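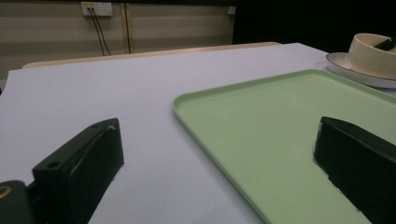 Figure 2. View from the wrist camera of the hand-held gripper at a table site. The fingers are open; the left one is over bare tabletop and the right one over the green tray. A plate and bowl stand past the far edge of the tray.

3. Data Collection

3.1 Hand-held gripper

All demonstrations in the Skakbridge set were recorded with a hand-held two-finger gripper. The operator holds the tool, opens and closes the fingers with a trigger, and performs the task directly on the table. No robot is present during recording. The finger shape and the camera mount are copied from the arm used in Section 5, so that an image taken by hand and an image taken by the arm differ mainly in what is behind the table and in how smoothly the camera travels.

The camera looks forward between the fingers (Figure 2). Both fingers stay in the image through the whole stroke, and their apparent separation gives a second measure of gripper width. We compare it with the encoder reading and discard an episode when the two disagree by more than 5 mm for longer than half a second. Most of the episodes rejected by this test came from a slipping trigger cable on one unit at the Dranum site. The cable was replaced and the affected tasks were recorded again.

The camera pose is estimated by visual-inertial tracking. A bare light-colored tabletop gives the tracker very little to hold on to, and in our first recordings the pose drifted when the tool was lowered close to the surface. Wall features above the table edge helped a great deal. In the view of Figure 2 these include the outlet plate, the two black cables hanging from it, and the narrow vertical strip of wood to their right. The dark region at the upper right adds almost nothing for tracking. Operators were therefore asked to begin each episode with a slow sweep that takes in the wall, then to move to the task. Episodes without the sweep were kept if the final closure error was below our limit.

3.2 Tasks and table layout

The task family is table clearing with common dishes. A site has a table, a shallow tray, and a set of plates, bowls, and utensils bought locally. The tray defines the goal region: an episode ends when the named object rests inside the rim and the fingers have been withdrawn. We used trays in place of taped outlines after a pilot study in which the learned policy treated the tape itself as something to grasp.

The tray position is drawn anew for each episode from a list printed for the operator. It may sit fully within the first camera view or extend past two sides of it, as in Figure 2. Partial views were included on purpose. A policy trained only on complete views of the tray tended to stop and hover when a corner left the image, even when the remaining edges were enough to fix the goal. The object positions come from the same list, with the one restriction that no object may start on the tray.

Stacked objects need a separate rule. A bowl on a plate can be moved as a single load or in two steps, and operators did not agree on which was natural. Stöcker, who ran the sessions at the Beder site, proposed that the instruction always name the item to be grasped – "bowl" or "plate" – and that anything resting on or in that item travel with it. We adopted this at all sites. Episodes recorded before the rule were relabeled by hand, and those in which the operator changed plan halfway were removed.

3.3 Operators and sessions

The work was carried out by 24 operators at three sites: Dranum, Beder, and the El Sherbiny teaching kitchen. None had used the tool before. Training consisted of a short demonstration and ten practice episodes, which were not kept. A session lasted two hours with a break in the middle, and no operator did more than one session in a day. Longer sessions were tried in January and given up, as the approach to the object became visibly hurried toward the end and the number of failed grasps rose.

Operators were told to work at a comfortable speed and to correct a poor grasp without restarting. Corrections are useful to the learner, and we mark them so that they can be given more weight or left out. A dropped object ended the episode. Dropped episodes are stored in a separate split and were not used for any result in this paper.

After filtering, the set contains 3,511 episodes. Each one holds the color images, the tracked camera pose, the finger width, and a one-line instruction. We did not record depth. In early tests the depth sensor returned poor values on glossy dishes, and the extra weight on the tool made operators tilt their wrists in a way the arm could not follow.

3.4 Known limits

Three limits affect how the data should be used. First, the fingers on every unit are black, and the policy can confuse them with dark utensils when one lies close to a fingertip. Color jitter applied to the finger region reduced the error but did not remove it. Second, the background at each site is fixed. A model can learn the site from the wall alone, so we split training and test data by site and never within one. Third, the wrist camera sees only what lies ahead of the tool. With a finger over the tray rim, part of the rim is hidden, and the height of the finger above the surface must be inferred from earlier images.

The last point matters most for release. In the hand-held recordings the operator can see the whole table and may let go at the right height using information that the camera does not contain. We measured release height above the tray on the arm and found that it varied more than in the demonstrations. Giving the model a history of 2 seconds instead of a single image closed part of this gap – enough that bowls were set down without tipping, though plates were still released too early at times. Section 5.3 reports the release results for each object class.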